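Household chore robots: can a machine do the kitchen yet?

A household chore robot is any machine meant to take over the ordinary jobs of a home, and I've been keeping this entry going on the Pandon wiki because the same question keeps landing in my inbox. Can they do it yet? The short answer is some of it, slowly, with somebody standing close by.
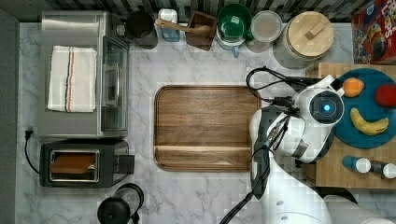 I should say what I count as a chore, as people argue with me about this constantly. Washing dishes in a dishwasher is a chore the machine does half of – you still load it and unload it. A robot vacuum does most of a floor. What I mean in this article is the fiddly in-between stuff: putting things on a tray, clearing breakfast, wiping down, folding, finding the lid that goes with the jar. Kitchen benches are the classic test, and they're harder than they look!

Background

Factory arms have been around for decades and they're brilliant at doing one thing in one spot. The trouble starts when the spot changes. On a shop floor you can bolt everything down and paint lines on the concrete. In a kitchen the kettle moves, someone leaves a spoon in the wrong place, and the fruit is a different shape every week. Iason Raptis, who wrote the first version of this page, used to call it "the Tuesday problem", meaning the robot learned on Monday and then it was Tuesday. I've kept the name as I'm fond of it.

What works

Picking up a single firm object is in decent shape. Apples and oranges are friendly, being roundish and forgiving of a bit of a squeeze. Bananas are curved and bruise easily, so a grip that suits the apple may be all wrong for them. Moving fruit from a plate to a tray is a popular exercise for exactly this sort of reason, and I reckon it's a fair one.

At Lambert, where Lacey Garside runs the kitchen trials, they did around 3000 pick-and-place attempts over the winter with a single arm. She told me the failures bunched up at the edges of things: the rim of a plate, the raised side of a tray, anything the fingers could catch on. I'd have guessed slippery fruit, so there you go.

What doesn't, or not much

Cloth is still a pain. A tea towel has no fixed shape, and once it's scrunched up the machine has to work out where the corners went. Clear glass is another one (cameras see straight through it, poor things). Mugs stacked on other mugs, cords, and anything hot all need more care than most home set-ups can manage.

Speed is the other complaint. Kazimiera Malinowski timed a breakfast clear-up at the Kalex workshop and got 21 minutes for a job my nephew does in 2, and he's not a fast kid.

Shop floors

Commercial kitchens and packing benches are further along, mostly on account of the repetition. Elladico has an arm sorting trays on its packing line, and Carol Whitlock, the shift supervisor, is quite happy with it provided the trays come in facing the same way. When they don't, a person steps in. I wouldn't call that a failure, but it's a good way short of a robot you could leave in charge of the brekkie things.

See also: grippers; robot vacuums; laundry folding; the Tuesday problem

Last edited 1 September 2025 by Alfie Yeoman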